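Imelda Ocampo
@imeldaocampo
9 March 2022

Back-to-office week, day three. I have been assigned a permanent desk, which I was told is a privilege, by a man who works from a boat.

The email said "please personalize your space." It also said no candles, no kettles, no fairy lights, no rugs, and nothing "with a strong regional smell." I have read that last one several times.

Replies have started already. No, I don't know which region. Jericho Lacson thinks it's his. He once reheated fish in the Nustberg office and they closed a floor.

Anyway, I own 24 desk objects, according to the form I had to fill in to get them past reception. There's a form. It has a column for "purpose."

For the donut print I wrote "morale." For the sticky notes I wrote "notes." For the organizer I wrote "organizing" and by then I think we all wanted to go home.

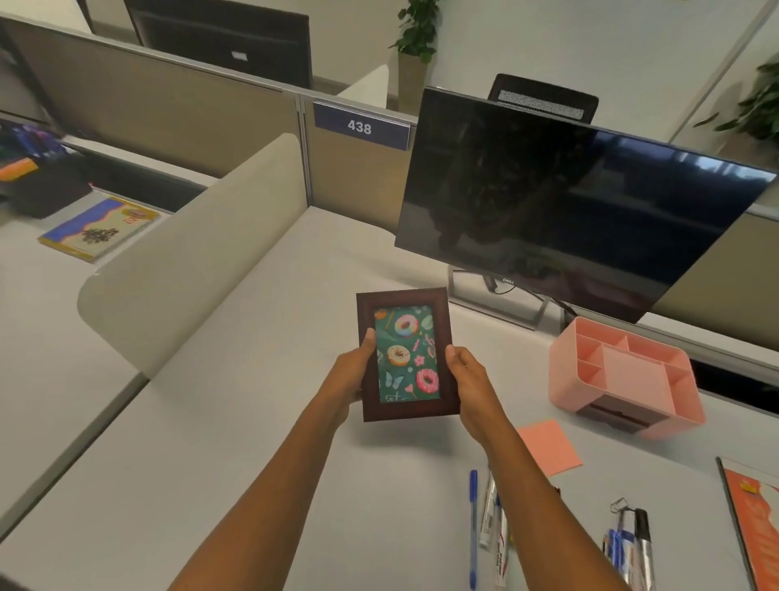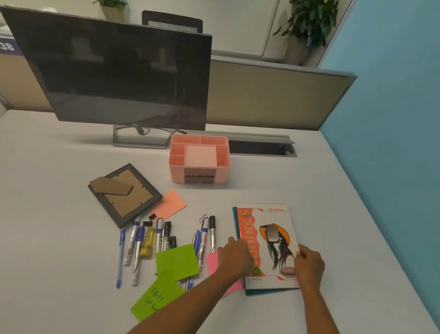 So, the great question of desk layout, on which I have strong views and no training. My first rule is that the monitor gets placed last, because if you start with it you spend the rest of the day decorating around a large black rectangle like it's a fireplace. I broke this rule immediately. The Dell was on the desk when I arrived and it has the best spot. Everything else is negotiating. The pink organizer has settled in front of the stand, where I can reach the pad of sticky notes in the big compartment and pretend I'm going to write things on them. Its little drawer is for paper clips. In my last job the drawer was also for paper clips, and it contained one battery and some soy sauce.

Second rule: one framed thing facing you, one framed thing facing everybody else. The one facing you has to survive a budget call. Donuts survive a budget call. I tried a nice lake once and by September I resented the lake.

Aldo Serra says art at work should be "aspirational." Aldo has a poster of a bridge. I aspire to the one with the pink frosting, Aldo.

Third rule: leave the cable tray alone. Every desk I've had with a lid in it, I have put something on the lid, and every time, that's the day somebody from IT needs to get under the lid. At Flitwood it was a cactus. We both still think about it.

Somebody's asking about plants. The office has plants. They're doing better than I am and I don't intend to bring competition.

Fourth rule, for the advanced: do not sort your pens in view of coworkers. I did this in 2019 and was put in charge of the supply cabinet for the rest of my time there. I can still tell you what 1000 staples weigh. It's less than you'd hope.

Update on the form: it came back. Reception would like more detail on "morale."

Arnel Dizon has offered to sell me his old monitor riser for 40 dollars. It is a shoebox. He has covered it in contact paper, to be fair to him, and the corners are very neat.

I offered him 34 and he said he'd have to think.

Moving the donuts a bit to the left now. Will report back after lunch.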